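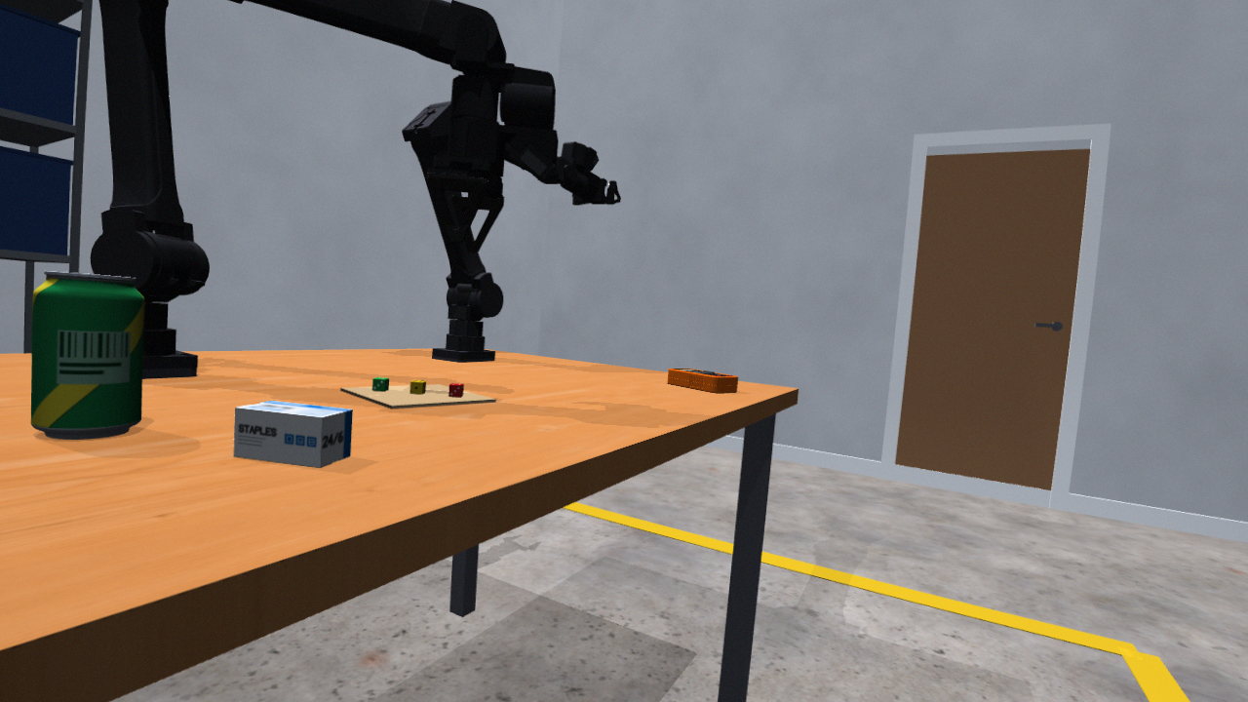
The Sakley bench as modelled in Trellel, with the three dice set out on their board.

Small arms on a home bench: tips after a bad afternoon

Last updated 2023-10-09

The leaflet for our pair of arms says they are "safe to work beside". I have never liked that phrase. A kettle is safe to work beside until you knock it over. We have had the arms on a bench at the Sakley workshop since June, and for most of that time they moved dice on and off a bit of board and bothered no one. Then one of them came down when it had been told to wait.

It was a small accident. A gripper dropped from hover height to the wood while the other arm was partway through its turn, and a hand had been in that spot a moment earlier, straightening the board. The log on the Joo controller gave fault 2831, which the manual describes as "motion irregularity". That could mean anything. What follows is what we changed afterwards, plus a few things sold as cures that I wouldn't spend money on.

Treat "paused" as "moving"

Pause on our controller holds the arm up with the motors. If the motors let go, or the controller changes its mind about where the arm should be, the arm goes somewhere. Plenty of machines work this way and the button is still labelled as if it were a brake.

So nobody reaches in on pause. Use the stop switch, wait for the joints to settle, then reach. If you have to hold a part under an arm while it is powered, the job needs a clamp.

Put the stop switch where your spare hand is

Ours came on a short lead and ended up behind the arm bases, so you had to lean over the bench to hit it. Screw it to the front edge, on the side of the hand you don't use for fiddling. Press it every morning before anything else and watch that both arms go dead. On ours only one did, the first time I tried it. The second arm was on its own supply and had never been wired to the switch at all. It had run like that all summer.

If you have two arms, test two arms.

Clear the bench further out than you think

The usual advice is to clear the work area. People clear the patch under the gripper and leave everything else, and I was as bad as anyone. The elbow of a long arm covers a lot of ground when it swings, and the gripper at the other end may be doing something quite tidy meanwhile.

Drinks go on a different surface. A can near an arm's base looks out of the way, but the base is where the shoulder turns. The same goes for boxes of staples, pencils, phones and tape. If the job needs something to be picked up, it stays. If it's only there from habit, shift it.

The layout in Trellel still has the clutter on it: a green can by the left arm, a box marked STAPLES near the front. I asked for it to be left in. A run that only works on a bare bench tells you very little about a real one.

Don't trust a clean run on the screen

We run every job in the simulator first, and I think it's worth the trouble for spotting plain mistakes such as an arm sent through a wall. I don't accept it as proof of safety. A model doesn't have a worn plug or a cable that has been trodden on. Our job ran clean in Trellel the evening before the fault, and it has run clean there since.

Use the model for looking at where things are, from more than one side. Stop it partway and ask where your hands would be. In the view after this paragraph the left arm's fingertips are almost on the wood while the right arm is up in the air, and the dark red and yellow cubes are off the board. If you were tidying up those cubes on the real bench, your knuckles would be right beside the low gripper.

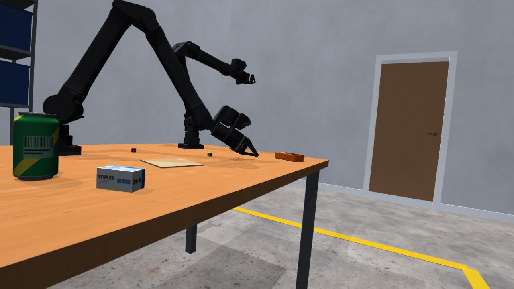
Check the cables before blaming the software

We lost two evenings to settings. The support page for Brimalum, who supplied the arms, suggested reinstalling everything, so we did, and fault 2831 came back the same night. The third evening went on the cables, and we found one plug at the shoulder that could be rocked with a fingertip.

Switch off and unplug at the wall. Push each connector home. Then wriggle each one gently and see whether it shifts. A dab of paint across the join makes it easy to see later if it has crept. I can't swear that the plug was the cause. The fault has stayed away since we replaced it, but it also stayed away all through June with the old one in.

Slow it down, and leave it slow

The arms arrived set to full speed, presumably because it looks good. A dice job doesn't need it. Turn the speed down until you could comfortably pull your hand away, and put up with the boredom. If the controller lets you lock the setting, lock it. Ours forgets after an update, so the speed gets checked again each time.

Set a floor, then test the floor

Most controllers will let you set a height the gripper can't go below. Set it a little above the wood for any job that doesn't touch down. Then test it with a block of soft foam under the gripper, standing well back, with one hand on the switch. The first height I typed in was ignored completely. The number had gone in, the screen had shown a green tick, and the arm went straight past it into the foam. Saving the job and opening it again made it stick.

Keep a dull notebook

Write down the fault number, the job, the speed and what was on the bench. The controller keeps its own log but wipes the oldest entries when it fills up, and ours held 1073 lines, which sounds generous and was used up in a single long session of small warnings. Paper doesn't do that.

Things I wouldn't bother with

Stick-on padding for the elbow. It slides round, and then there's a loose strip near a joint.

Warning lights that come on when the arm moves. By then it has moved.

A camera that claims to spot hands. Ours took a rolled-up glove for a hand and missed a real one in a dark sleeve. It might be all right as an extra, but I wouldn't put my own fingers behind it.

Extended cover from the seller. Read what it says about "user environment" first. Ours left out dust, and the arms live in a workshop.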